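Mullell Grain Cooker: Product Review
July 1, 2024

The Mullell is a countertop cooker intended for rice, barley, farro and similar whole grains. Our test kitchen used it daily for 29 days, preparing both plain grains and complete pilafs with onion, stock and dried fruit. The unit draws 1000 watts and was purchased at the standard retail price of $129.

Results with brown rice were consistently good. The grains remained separate, and the bottom layer did not scorch, even when the cooker was left on its warming setting for 2 hours. Pearl barley required slightly more water than the manual recommends.
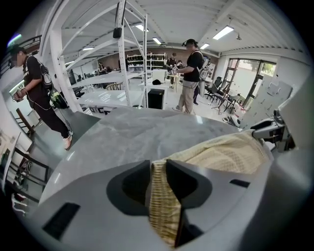

Farro was less satisfactory. The preset program ends too early for the whole variety, and an additional cycle was needed on each occasion. Users who prefer a firm grain may find the preset acceptable – we did not.

The inner pot is easy to clean, although starch collects under the rim of the lid. The measuring cup supplied is marked only in metric units. The comparable Flotell model includes a steaming tray; the Mullell does not.

Rating: recommended for households that cook rice and barley regularly. Those who cook mainly farro should consider the Flotell.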